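La dernière cartouche de Kemach

À la boutique Waneck, on entrait toujours un peu de travers, parce que la porte frottait contre un présentoir que personne n'avait eu le cœur de déplacer, et l'on se retrouvait le nez devant les jeux pour console portable, rangés par couleur de boîte. J'avais onze ans quand j'y ai vu pour la première fois la version bleue de Kemach. La rouge, mon frère l'avait déjà. Il fallait les deux, bien sûr, pour réunir toutes les créatures, et mes parents trouvaient que c'était une drôle de manière de vendre un seul jeu à une seule famille.

Ma créature à moi s'appelait Ki. C'était une petite chose ronde, à oreilles de renard, que l'on recevait au début de l'aventure et que tout le monde s'empressait d'échanger contre plus costaud. Je l'ai gardée. Elle est montée jusqu'au niveau 67 à force de promenades dans les marais de Flodard, où les combats étaient faciles et la musique si jolie que je laissais parfois la console ouverte sur l'oreiller, le son tout bas, pour m'endormir avec.

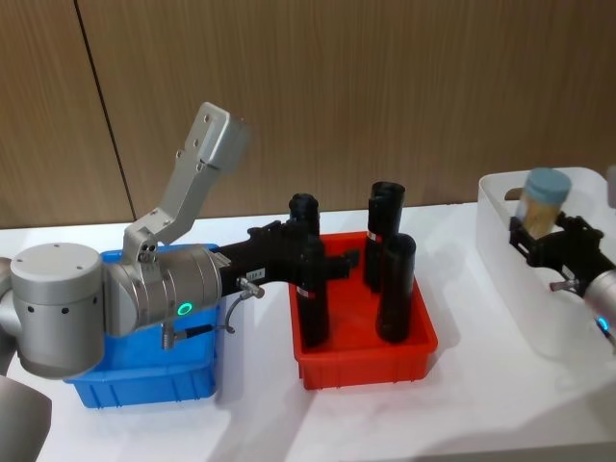

Mon frère, lui, jouait pour gagner. Il connaissait les évolutions par cœur, il avait recopié dans un cahier les 79 créatures de sa version, avec leurs faiblesses, et il me prêtait ce cahier comme on prête une voiture neuve. Sa préférée était une espèce de golem mécanique dont le bras se terminait par une pince noire à deux doigts, et il imitait très bien le bruit qu'elle faisait en se refermant – un petit claquement sec, suivi d'un coup d'oreiller sur ma tête. Ki perdait toujours contre ce golem. Je crois que nous avons refait ce duel tout un mois de juin, assis dans l'escalier, reliés l'un à l'autre par nos deux écrans.

Puis il est parti au lycée, à l'internat, et la cartouche rouge est partie avec lui.

L'hiver dernier, en vidant l'armoire de notre mère, j'ai retrouvé la bleue dans une boîte à boutons. J'ai racheté une console d'occasion, je l'ai chargée tout l'après-midi, et vers six heures du soir l'écran s'est allumé. La sauvegarde était là. Il me restait 1331 pièces, une potion, et Ki, au bord du marais, qui se dandinait comme si j'étais sortie cinq minutes.

J'ai appelé mon frère. Il a d'abord cru à une mauvaise nouvelle, le pauvre, puis il a écouté la musique dans le téléphone sans rien dire, assez longtemps.

– Attends, a-t-il fini par me demander, tu es à quel niveau ?

Je l'ai entendu ouvrir un tiroir, puis un autre.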